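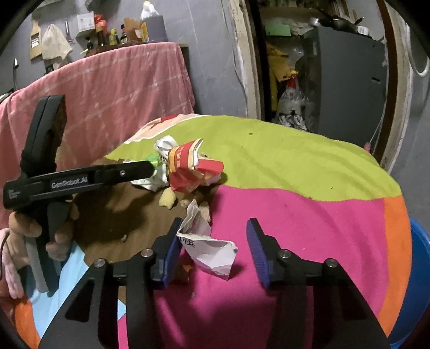 *Food scraps and crumpled wrappers on a tablecloth in the Karakaya kitchen, Sumville.*

**Sumville kitchen starts class on clearing the table**

SUMVILLE, Tuesday, June 9, 2015. The Karakaya kitchen on Genwood Street has added a class on cleaning up after a meal to its summer schedule. It covers clearing the table, sorting what is left on it, shaking out and washing the cloth, and wiping down the counter and sink.

The class runs for five weeks and meets once a week in the evening. Each group is limited to eight people. The first group is full, and a second will start in July.

Mekdes Belay, who has taught cooking at Karakaya for three years, will lead it. She said the idea came from her regular students, several of whom told her they liked to cook but let the mess sit overnight.

"People would ask me about it at the end, when they had their coats on," Belay said. "How do you get crumbs out of the folds of a cloth? Do wrappers go in with the plastic? It took up the last 15 minutes of every class, so I asked if we could give it its own time."

The lessons use the same room as the cooking classes. Students sit down to a snack at the start of the evening, and the table is left as it is when they get up. Packaged snacks are used on purpose in the first two weeks, Belay said, as wrappers are the part most people are unsure about.

Her order of work is the same each time. Packaging comes off first, all of it moved to one spot on the cloth and then carried to the bin together. Larger pieces of food are picked up by hand or with a small tool and go into the scrap pail. Crumbs are left for last and leave with the cloth, which is folded in from the corners and shaken outdoors.

"If you shake it first you lose the little bits of paper all over the yard," she said. "I have done that. The neighbor brought them back to me in a bag."

Wrappers are a sore point in Sumville. The town's curbside program takes bottles, cans, cardboard and clean paper, but it does not take chip bags, candy wrappers or other thin packaging. Those go in the trash. Paper packaging is accepted if there is no food stuck to it and no plastic lining. Belay teaches a simple check for it: crumple the piece in your fist and let go. If it springs open again, it most likely has plastic in it.

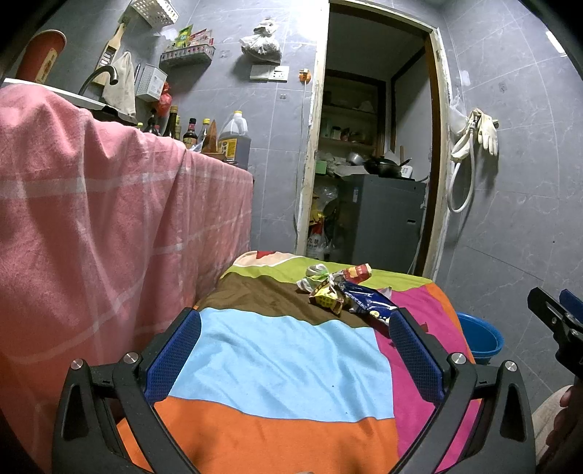

*Snack wrappers grouped together on the cloth, with the sink area and a hanging grater at the back left.*

The town of Flusden, nine miles east, has had a drop-off bin for thin plastic packaging since last fall. Erhan Ersoy, who manages the Karakaya building, has been driving a load there every other Saturday. He said the kitchen collected 114 pounds of it between January and the end of May, most of that from a cupboard cleanout and from bulk food bags.

"Candy wrappers weigh nothing. You can fill a sack and it's still like picking up a pillow," Ersoy said. "The rice bags are what add up."

He has asked Sumville to put a bin of its own behind the public works garage. The town has not given him an answer.

Part of the new class deals with cloths. Karakaya covers its work surfaces with fabric in place of paper or vinyl, and washing had become a chore. The covers are now changed after each class and washed in cold water on the day they are used. Grease spots are rubbed with dish soap and left for an hour before the wash. Students are asked to bring a cloth from home in the third week, the more stained the better.

Bright cloths have one drawback for beginners, Belay said. A pale crumb shows up well on brown but can be hard to find on pink, and she tells students to run a flat palm across the cloth and not trust their eyes.

The fourth week is spent at the sink. Students learn to clean a grater without shredding the sponge, using a stiff brush moved in the same direction as the holes. They also go over faucets, drains and the rim of the counter, where water tends to sit. In the final week the group cooks a full meal, eats it and cleans up against the clock. Belay's own best time for a table of eight is 22 minutes, with the floor swept.

The class is paid for in part by money left over from last year's kitchen repairs. The repairs came in under budget and left $2,783, Ersoy said. The money covers cloths, brushes and the food used in the lessons, along with gas for the trips to Flusden. Students pay $10 for the whole course.

Ersoy said he was not sure at first that anyone would pay to clean. The sign-up sheet went on the door on a Monday and was full by that Thursday, with several names written in the margin. Those people have been offered places in the July group, and two openings remain.

Most of those in the first group are adults living in the Genwood neighborhood. Children ages 10 and up may attend with a parent. Belay said she would like to offer a shorter version for younger children in the fall if the room is free on weekends.

Sign-up for the July class is at the Karakaya front desk, weekdays from 9 a.m. to 4 p.m. Students should wear shoes with closed toes and bring an apron. Dish gloves are provided in small and large.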